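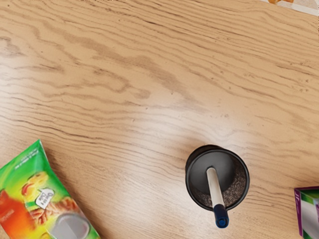

Wide view or wrist view for picking a marker out of a cup?

Posted by Mwajuma Nyaga

I'm comparing two camera setups in simulation before I spend any money, and I keep going back and forth. The task is simple enough: a wood table, a marker leaning in a round black cup, a few groceries nearby as clutter, and a two-finger gripper on a Plivus arm. My controller (Darkitura, default settings) gets either a wide view or a close one near the fingers. I can't tell if I should pick one or run both. My laptop is not fast! Has anyone tried this?

Jericho Sebastian

Run both if you can stand the wait. I did 1,542 simulated grasps on a similar setup in January, and the close view alone got lost any time the arm started far from the cup. The wide one found the cup fine but was sloppy for the last bit, right where you're trying to get a finger on each side of the cap.

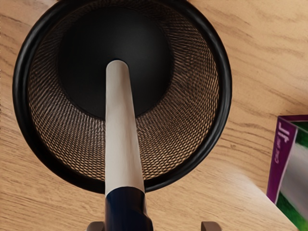 So what I ended up doing was letting the wide camera handle the approach and switching over once the fingers were near the rim – it cut my misses by roughly half. Check the height too. From straight overhead a leaning marker looks a lot shorter than it is, and my arm kept closing on air above it. I wasted 3 evenings blaming the Flamico fingers for that before I looked at the depth numbers (the fingers were fine, sorry Flamico).

One more thing, keep the clutter in. I took mine out to speed things up and had to redo the whole comparison.

Gerardo Mercado

just use a suction cup

Precious Dizon

Suction on a skinny round marker? I tried it with the small Magbanua cup and it slid right off. Stay with two fingers. I'd start from Jericho's switch idea, but drop the wide camera to a lower resolution and see if your laptop copes. Mine did.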